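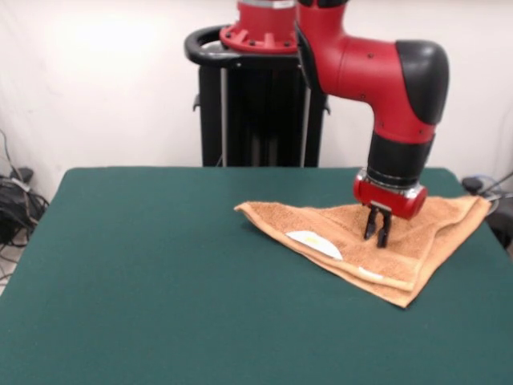
Household and light industrial > Can any of it do chores yet?

feltside
Posted Mon 21 December

Putting the question narrowly. Ignore hoovering and mowing. For a single arm with a two-finger gripper at a table, which chores are at the point where you would leave the room?

My own list has one entry: moving rigid items of known size from A to B. Towels are not on it.

M_Yensuk

I would add towels, with conditions. One size, one colour, plain background, handed over flat. We ran 58 folds at Salimum in May with a single arm and stopped it by hand 3 times. The stops were all the same fault: the fingers closed on the upper layer only and the lower one stayed put.

feltside

"Handed over flat" is the chore, though. Whoever lays it flat could have folded it.

M_Yensuk

Only if you fold one. In a laundry, laying out and folding are separate stations. Taking one away is still a saving.

oka_bench

Disagree with both. The limit is grip, and has been for years. Two stiff fingers on terry pick up whatever is proud of the surface, which may be one layer or three. You can't see the hem from above once a fold lies over it, and without force sensing at the tips you don't know what you have until you lift.

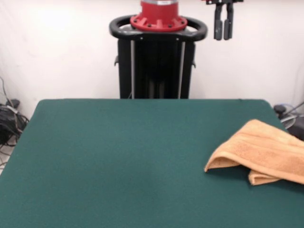
Does a second arm solve the towel problem?

It helps with the stretching and squaring up, as one arm can hold a corner while the other finds the next. It does nothing for picking up the wrong number of layers.

Thitima Khunthong

Shop-floor view. We looked at this at Marras for wiping cloths. Cycle time was around 6 times that of a person, and the person also spotted stains. The arm went to loading trays, where it has been dull and dependable.

plastalov_rep

Cycle time matters less if it runs overnight.

Thitima Khunthong

It matters if it stops at ten past eleven and sits there until the morning shift. Unattended hours only count when faults clear themselves.

M_Yensuk

Agreed on that. Ours did not retry. It does now, once, then drops the cloth and starts again from the nearest corner. I have no figures for it yet.

feltside

Please post them when you do, with failed picks listed separately from bad folds. I'll leave towels off my list until then.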